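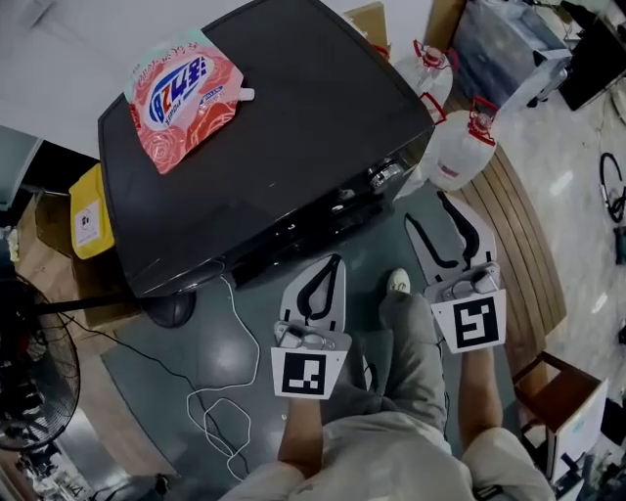

Laundry supplies waiting to be sorted: a soft detergent pouch with roses on it and a couple of red-handled jugs.

About us

Hi, and welcome to Flanska! We are a small shop that sells laundry and cleaning supplies in refill sizes, and when we aren't selling them we're going into people's homes and helping them get their utility rooms under control. I started the whole thing, I still pack a good share of the orders, and I'm the one who answers the email, so if you write to us you'll get me (and probably a longer reply than you wanted).

How it began

I used to work the front counter at a dry cleaner called Tkachenko, and I loved it. People would come in with a coat or a tablecloth and then stay to ask me about everything else they washed at home. What do I do with wool? Why do my towels feel like cardboard? How much of this stuff am I supposed to pour in? I'd write the answers on the backs of tickets. After a while I had a shoebox of questions people had asked me more than once, and I sat down one evening and counted them. There were 457. A lot of them were about stains, but a surprising number were about where to put things. Folks had three half-used bottles under the sink, another in the garage and one in the trunk of the car, and they bought a new one every time because they couldn't find the old ones.

So that October I rented a narrow storefront with a good back room and opened up with five products and a price list I typed myself. We carry 258 now, which still fits in the same building if everybody breathes in.

What we sell

Detergent, mostly – liquid, powder and the soft pouches. I am a big fan of pouches! They go flat as you use them, they don't weigh much to ship, and you can tuck one into a drawer where a bottle would never go. The only trouble is that a full one likes to flop over, so keep it in a bin or lay it down with the cap screwed on tight. Some of ours are imported and the labels aren't in English, so we put our own instruction card in with those orders. If yours is missing, tell me and I'll mail you another.

We also carry the big jugs with handles. They're great for large families and for anybody who washes work clothes, and you can pour from them into a smaller bottle that's easier to lift. Please don't keep a full jug on a high shelf. Floor level is fine, a low shelf is better, and somewhere little kids can't get at it is best of all.

Then there are the things that hold the things. Clear plastic bins are our best seller by a mile. I like clear ones so you can tell from across the room that you're low on something. Our own line of bin labels and pens is called Markier, and it grew out of me scribbling on masking tape for years. The ink will stand up to a damp basement. It will also stand up to your good shirt, so put the cap back on.

Our home visits

This part of the business is called Pleka, and it's my favorite. We come over, get everything out on the floor where we can all look at it, and sort it into what you use, what you forgot you had and what's past saving. Please don't clean up before we get there! Cords in a tangle, boxes you never broke down, jugs parked wherever there was room – that's a normal house. Mine looks that way by the end of a week.

A visit takes an afternoon for most utility rooms. We don't push products on a visit and we'd much sooner use the bins you already own. We've done over 1,000 of them, in big houses and in apartments where the washer lives in the kitchen, and I still come home with some new trick I picked up from a customer.

A few things people ask

Do you take back empty jugs? Yes, at the store, rinsed please, with the caps on. We refill the ones in good shape and hand the rest out to gardeners.

Do you do garages? We do, except for paint and motor oil.

Can I just come in and talk? Of course. There's a chair by the register and the coffee is on until noon. Bring the stained thing with you if you can, it saves a lot of guessing.

We're closed on holidays and for one week each October, when we take inventory and I get a little cranky.

Page last updated Mar 23, 2005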